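Hobby wire storage

Hobby wire storage covers the containers and habits used to keep small spools of electrical wire, together with the hand tools used on them, in home and school workshops. The term usually refers to spools small enough to be held in one hand. Larger reels, such as those used by electricians for house wiring, are normally hung on a rod or kept in the carton they were sold in.

Spools and flanges

Wire for electronics work is sold wound on a plastic spool with a flange at each end and a hollow centre. The flanges keep the winding from slipping off, and the hollow centre allows the spool to turn on a dowel or peg. Flange colour does not follow any general standard. Some sellers match the flange to the insulation, while others use black or white for the whole range, so the colour of the winding itself is the more reliable guide when choosing a spool.

Insulation colour is a matter of convention in low-voltage hobby work. Red is widely used for the positive supply and black for the negative or ground. Yellow, green, blue and white are commonly kept for signals. These habits do not carry over to mains wiring, which is governed by electrical codes that differ from country to country.

The free end of the wire is the main source of trouble in storage. If it is left loose, the outer turns relax and drop over the flange, and the winding can then lock under itself. Many spools have a small notch or hole in the flange to hold the end. A short piece of tape does the same job, and masking tape is often preferred as it lifts cleanly and can be written on with a pen.

Boxes

The most common container is a shallow hinged box in clear or translucent plastic, closed with a latch at the front. Transparent sides let the owner see the colours inside without opening the lid. Boxes of this type are often sold for other purposes, including fishing tackle, beads and screws, and many hobbyists reuse whatever they have at hand.

Spools may be stored standing on one flange or lying on their sides. Standing spools stay put when the box is carried level, but they require a deeper tray. Spools on their sides fit a shallower box and can be unwound in place, although they roll unless something is wedged against them. Offcuts of wood, folded cardboard and strips of foam are all used as wedges.

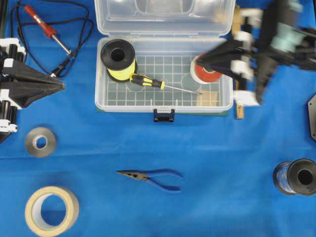
Floors differ as well. A smooth floor is easier to wipe out, and snippets of stripped insulation can be tipped straight into a bin. A floor moulded into small cells is stiffer for the same thickness of plastic and stops fine parts from sliding, but clippings collect in the corners of the cells and have to be brushed out.

Tools kept with wire

A screwdriver is often kept in the same box as the wire for opening terminal blocks and battery covers. It is usually laid across the tray, and its length may decide the size of box chosen. Needle-nose pliers are used to bend wire ends into hooks and to hold a joint while it is soldered. They take up more room than a screwdriver when the handles are open, and models with a return spring need a catch to hold them shut.

Soldering irons are generally kept apart from spools. The tip stays hot for some time after the iron is unplugged, and contact with plastic flanges or insulation will melt them. The cord is best coiled loosely, as tight wrapping around the handle strains the point where it enters the grip. Rolls of tape are stored flat or threaded on a dowel, away from dust that would stick to their edges.

Labelling and stock

Labels normally give the gauge, whether the wire is solid or stranded, and the length remaining. Menaka Ekanayake's workshop handbook Serkmont recommends weighing each spool when new and again after use, with the empty weight written inside the flange. The Flutent system, used in several school workshops, gives each spool a card on which lengths are deducted as they are cut. A spool sold as 60 metres is retired to a scrap bin once the card shows less than one metre.

Anneliese Stüber has criticized such records as too much work for a home bench, and suggests keeping one spare spool of red and one of black in place of any written count.

Work surfaces

Spools and tools are often set out on a cloth during a job. Cloth keeps round parts from rolling and protects the table from scratches, and a plain dark or mid-toned colour makes dropped screws and wire ends easier to find. Ordinary fabric offers no protection from a hot iron, which requires a stand or a heat-resistant mat.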